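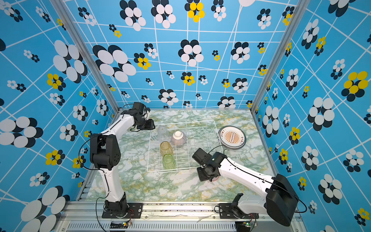

Chinyere Adeyemi wrote in after the last release to say that she had both arms moving in the planner before lunch, and then lost the whole afternoon to one mistyped namespace. We've moved the naming check to the top of this chapter. Thanks, Chinyere!

7. Running two arms from one Zellov planner

By the end of this chapter you'll have a left arm and a right arm sharing one world model, one clock and one task queue. It's our favorite part of the whole software, and it's a lot more fun than running two separate planners and hoping they stay out of each other's way.

You should already have finished Chapter 5 (joint limits) and Chapter 6 (camera poses). If you skipped the wrist cameras in Chapter 6, go back and do them now. Steps 9 to 12 won't work without them.

7.1 Naming and starting the arms

1. Open the Rodcombe panel and choose Arms, then Names.
2. Type left for the arm on the left as seen by the fixed camera, and right for the other one. Use lower case only.
3. Press Check. Each arm should report its own name in the log. If you see the same name twice, both drivers are reading the same settings file.
4. Set the planner port to 623 on both drivers.
5. Press Start Shared. The two arm models appear together in the 3D view.

Note: the names are used everywhere from here on, including inside saved tasks. Changing them later means saving every task again.

Caution: keep the stop button within reach whenever Start Shared is on. Either arm may move when a task is loaded, even a task written for only one of them.

7.2 Drawing the shared zone

The shared zone is the space both grippers can reach. Zellov lets one arm in at a time unless you tell it otherwise. For dish loading, the zone usually covers the rack and a strip of table on each side. Smaller is better – a huge zone makes the arms take turns when they don't need to, and your task slows right down.

6. Choose Zone, then Draw, and drag the box over the rack.
7. Pull the top of the box up until it clears the tallest item you plan to lift, plus the length of the gripper fingers.
8. Set Wait Limit to 3000 ms. An arm that has waited longer than this backs away to its rest pose and asks the planner for a new path.

Try a dry run after step 8 with the grippers empty and the speed at its lowest setting. Watching the two paths slide around each other in the 3D view is a real treat the first time. If one arm keeps backing out and coming in again, the zone is too wide or the wait is too short.

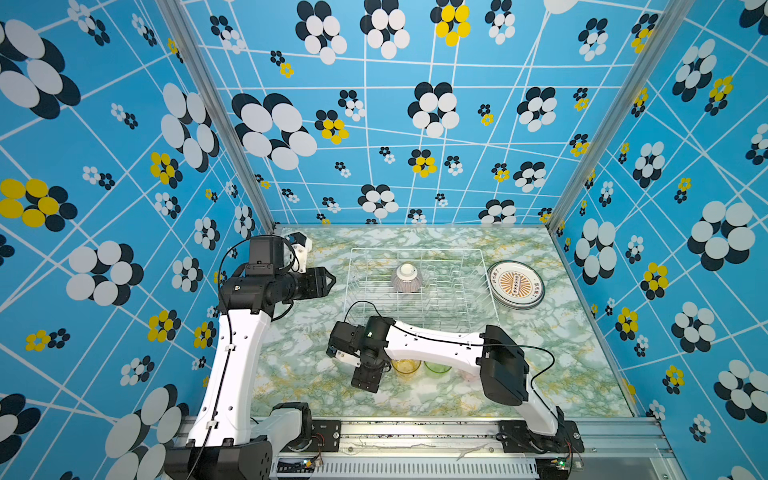

Zellov Setup Guide, Version 2 – page 251

7.3 Teaching the planner about dishes

Mnguni is the perception module that turns camera views into objects the planner can use. It ships with shapes for cups, bowls and plates. You can add your own, but start with these.

Glass cups deserve extra care. A clear cup can vanish from the depth view completely, and a colored one may come back with a hole in the middle. Turn on Fill From Outline for anything see-through. Mnguni then uses the color view to find the edge of the cup and fills in the body from the stored shape. We were so pleased when this started working!

A bowl sitting upside down needs its own entry, with the foot ring marked as the top. If you leave it as a plain bowl, the planner will look for a rim to grip where there's only a curved side.

9. Choose Mnguni, then Shapes, and tick the shapes your task uses. Untick the rest.
10. Choose View, then Wrist, and bring the gripper close to the first item. The outline should settle on the item and stay there as the arm moves.
11. For plates, switch Grip Type to Rim. The planner will bring one finger down on each side of the edge.

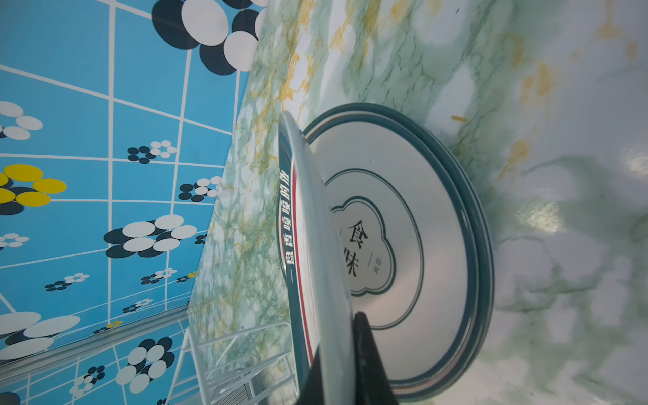
12. Leave Wrist Refine on while the rim grip closes. It compares the outline with the stored shape once more and shifts the held pose to match. Skip it and a small error at the rim turns into a big one at the far side of the plate, right where it has to slide between the wires.

Note: a wrist view is often rotated. Mnguni doesn't mind, so don't turn the picture upright in the driver. If you do, every pose will be off by the same turn.

Note: glare on a shiny surface can show up as a small false object. Draw a mask over it in the Mnguni panel, or raise Minimum Size until it drops out of the list.

7.4 Splitting the work

With the zone drawn and the shapes in place, open the Drivside queue. It's a simple list: each row has an item, an arm and a target slot. Set Arm to Auto and Drivside picks whichever arm has the shorter path. Set it by hand when you want plates to stay with one arm and cups with the other, a very good first setup for a rack like ours.

Rows run in order unless you tick Overlap. With Overlap on, one arm can hold at the edge of the zone with its item already gripped while the other finishes. Keep an eye on tilted plates here. The planner treats the held plate as part of the arm, so a plate on edge takes up more room than you might expect.

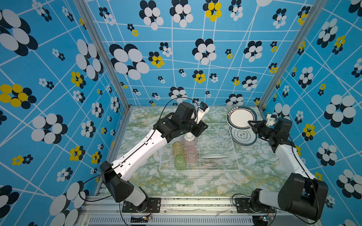 Ebuka Ezeani asked us whether Overlap can be turned on for some rows and left off for others, because his cups ran beautifully with it and his plates kept triggering the wait limit. It can. Hold Shift and click the rows you want, then tick Overlap once. The setting is saved with the task.

13. Load the sample task called rack_two_arms.
14. Press Step to run one row at a time. Check the held pose in the 3D view after each grip.
15. When every row has passed on its own, press Run.

Caution: don't raise the speed and turn on Overlap in the same session. Change one, run the full task, then change the other.

If a row fails, Drivside marks it in red and stops both arms. Click the row to see the last wrist view and the planned path, then press Retry or Skip. Grip force settings are in Chapter 8.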